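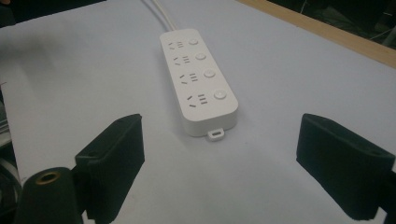 Policy presses the wrong button on a power strip

Lernov
I'm training a policy to press one button on a white four-outlet strip, each outlet with its own round button. 1158 demos from a hand-held gripper, wrist view only. It reaches the strip fine but picks the neighboring button a lot of the time. Loss looks normal. More demos, or is something else off?

Abimbola Wike
Check your time alignment before you record anything else. If the pose stream lags the images by 100 ms, the labels are off by a good part of the button spacing whenever the hand is moving. Cross-correlate gripper motion with optical flow and shift one stream.
Also, four white buttons on a white body look the same up close. Give the policy a few past frames, or pass in the target as a crop – otherwise it averages over all of them.

Gondwood
more data. mine worked after 2369

Istulcombe
What is your action chunk? I had the same thing with long chunks run open loop. Replanning every 10 steps fixed most of it. I'd still do the alignment check first.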